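Service > Anleitungen > Arbeitstische > Renia 2108 > Kapitel 4: Aufstellen und Ausrichten

Zuletzt aktualisiert: 21. Februar 2020

4 Aufstellen und Ausrichten des Tischsystems Renia 2108

4.1 Geltungsbereich

Dieses Kapitel gilt für Renia 2108 in der Ausführung mit geteilter Arbeitsfläche. Für die einteilige Ausführung gelten die Abschnitte 4.3 und 4.6 sinngemäß, Abschnitt 4.4 entfällt. Höhenverstellbare Untergestelle der Baureihe Pralik sind in einer eigenen Anleitung beschrieben.

Das Untergestell muss vor Beginn vollständig nach Kapitel 3 montiert sein. Die Querstreben sind handfest angezogen, noch nicht auf Enddrehmoment.

4.2 Werkzeug und Hilfsmittel

- Innensechskantschlüssel 5 mm und 6 mm
- Drehmomentschlüssel, Messbereich bis mindestens 15 Nm
- Maulschlüssel 17 mm für die Stellfüße
- Wasserwaage, Länge mindestens 600 mm
- Richtlatte, länger als eine Plattenhälfte
- Fühlerlehre
- Verbinder-Set Himus (im Beipack)

VORSICHT: Quetschgefahr. Plattenhälften immer zu zweit anheben und nur an den Längsseiten greifen. Finger nicht zwischen Platte und Längsträger halten.

4.3 Untergestell ausrichten

1. Gestell an den endgültigen Standort bringen. Ein Verschieben mit aufgelegten Platten ist nicht zulässig.
2. Alle Stellfüße ganz eindrehen, danach jeden Fuß um zwei volle Umdrehungen herausdrehen.
3. Wasserwaage auf den vorderen Längsträger legen. Mit den beiden vorderen Füßen ausgleichen.
4. Wasserwaage quer über beide Längsträger legen, erst am linken, dann am rechten Ende. Mit den hinteren Füßen ausgleichen.
5. Mittelfuß herausdrehen, bis er den Boden berührt, dann eine Viertelumdrehung weiter.
6. Schritte 3 und 4 wiederholen. Der Mittelfuß verändert die Lage der Längsträger geringfügig.
7. Kontermuttern anziehen, dabei den Stellfuß gegenhalten.

Hinweis: Auf Estrich mit Gefälle reicht der Verstellweg der Standardfüße unter Umständen nicht aus. Für diesen Fall sind lange Stellfüße als Zubehör lieferbar. Unterlegen mit Holz oder Karton ist nicht zulässig - beides gibt unter Last nach.

4.4 Plattenhälften auflegen und verbinden

Die beiden Plattenhälften sind unterseitig mit L und R gekennzeichnet. Die Stoßkanten sind ab Werk bearbeitet und dürfen nicht nachgeschliffen werden. Schutzfolie an den Stoßkanten vor dem Auflegen abziehen, auf der Oberseite bleibt sie bis zum Ende der Arbeiten aufgeklebt.

1. Hälfte L auf die Längsträger legen und bis an den Anschlag schieben.
2. Schrauben der Hälfte L einsetzen, nur zwei Umdrehungen eindrehen.
3. Hälfte R auflegen, mit einem Abstand von einer Handbreite zur Hälfte L.
4. Führungsdübel in die Bohrungen der Hälfte L stecken. Kein Leim.
5. Hälfte R gleichmäßig heranschieben, bis die Kanten anliegen.
6. Verbinder Himus von unten einlegen und wechselweise anziehen, beginnend mit dem mittleren.

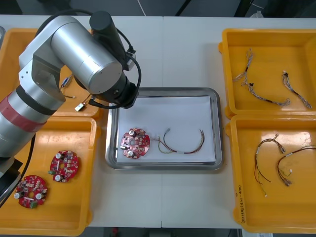 Der Stoß darf nach dem Anziehen als feine Linie erkennbar bleiben. Entscheidend ist der Höhenversatz. Er wird mit Richtlatte und Fühlerlehre an drei Stellen geprüft: vorn, in der Mitte und hinten. Zulässig sind 0,2 mm. Bei größerem Versatz die Verbinder lösen, die tiefer liegende Hälfte am Längsträger mit den beiliegenden Ausgleichsscheiben unterfüttern und Schritt 6 wiederholen.

Läuft der Stoß keilförmig auseinander, steht das Gestell nicht im rechten Winkel. In diesem Fall die Diagonalen des Gestells messen und die Querstreben nachstellen. Die Verbinder sind nicht dafür ausgelegt, einen Winkelfehler zuzuziehen.

4.5 Endmontage

1. Plattenschrauben beider Hälften über Kreuz mit 6 Nm anziehen.
2. Querstreben mit 15 Nm anziehen.
3. Waagerechte Lage der Arbeitsfläche längs und quer prüfen.
4. Schutzfolie abziehen, Klebereste mit lauwarmem Wasser und neutralem Reiniger entfernen.

ACHTUNG: Keine Scheuermittel und keine acetonhaltigen Reiniger verwenden. Matte Stellen in der Oberfläche lassen sich nicht auspolieren.

4.6 Nachkontrolle

Platten und Gestell setzen sich in den ersten Wochen. Kontermuttern, Querstreben und Verbinder nach 2 Wochen erneut prüfen, danach einmal jährlich. Bei Räumen mit stark schwankender Luftfeuchte zusätzlich zu Beginn der Heizperiode.

Ersatz für das Verbinder-Set wird unter der Teilenummer 491 geführt. Ältere Sets von Cloutier haben einen anderen Bohrabstand und passen nicht.

Kommentare

werkbank_sued: In 4.4 Schritt 4 fehlt die Anzahl der Dübel. Bei mir blieben zwei übrig, sind das Reserveteile?

Redaktion Anleitungen: Ja, zwei Dübel liegen als Reserve bei. Wird in der nächsten Fassung im März ergänzt.

hobelspan: Versatz hinten war 0,4 mm, mit einer Scheibe unter der R-Seite erledigt. Drehmoment für die Himus-Verbinder wäre noch gut, ich habe nach Gefühl angezogen.

tmk: Lange Stellfüße unbedingt gleich mitbestellen, wenn der Boden alt ist. Ich durfte alles wieder abbauen.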